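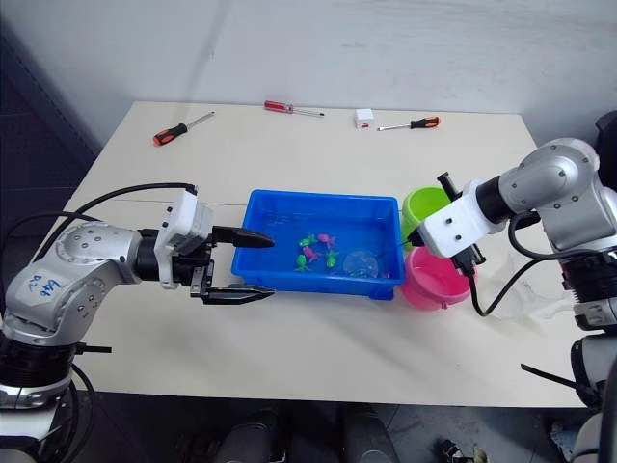

Support > Water Play > Tray and Fish Set

Last updated: April
Reading time: 2 min

Ticket 32 – Jondska fishing set, tray loses water
Opened by: Shagufta Dhanial
Assigned to: Arsalan Gondal

Reported: water level in the blue tray drops over a session. Table damp under one corner by 17:00. Fish tilt to one side once the level is low.

Checks
Tray emptied, dried, refilled to 22 mm on paper towel. Towel dry after an hour. Base and corners ruled out.
Refilled to the flat lip, fish added one at a time. Water went over the lip with the last fish in. Same result twice.
Table checked with a level. Low at the front. Shim fitted under the front legs.
One pink fish had taken in water through the seam. Squeezed out, left to dry, reseated. Green fish OK.

Cause: overfill plus table slope. No fault in the tray.

Action: fill to 21 mm maximum, fish in before topping up. Replacement net requested from Quinlan – the clear scoop has a rough edge.

Status: tray closed Wednesday. Net still open, no ship date from Quinlan.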